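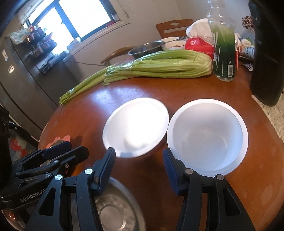 Round dining table, reddish-brown top.

Team leaders wanted for a leadership study, Malberg

Most leadership courses promise a lot and are never checked. Morka has sold a few of them, so we have our doubts. We want people who have led a team for at least 2 years and don't mind saying when advice is rubbish.

You would come to 7 evening sessions from February, starting at 7 pm, and keep a short diary of decisions you made at work. Travel is paid. There is no certificate, and we can't say you'll lead any better afterwards.

Keen believers may apply too, but bring evidence. Write to Asif Shaikh at Morka, one page at most.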